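Week 4 handout: Collecting grasp examples from a mixed bin
Privwood lab, 2 May 2024

Each group records 90 attempts. An attempt starts with the arm clear of the bin and ends when the gripper opens again or after 15 seconds. Failed grasps stay in the set - the model needs them as much as the good ones.
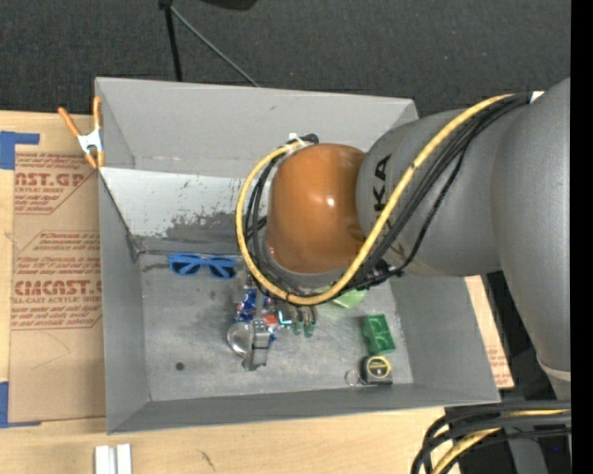
Fig. 2. Arm over the mixed bin, with sunglasses, a tape measure and a blue package among the objects.

Thin and shiny items give the most trouble. The metal ring beside the tape measure is a typical case, lying flat and close to the wall. Label any wall contact as W, even if the grasp holds.

Stir the bin by hand after every nine attempts, with the arm paused. Do not sort or space out the objects.

Log sheets from the February section used the old labels. Do not copy them.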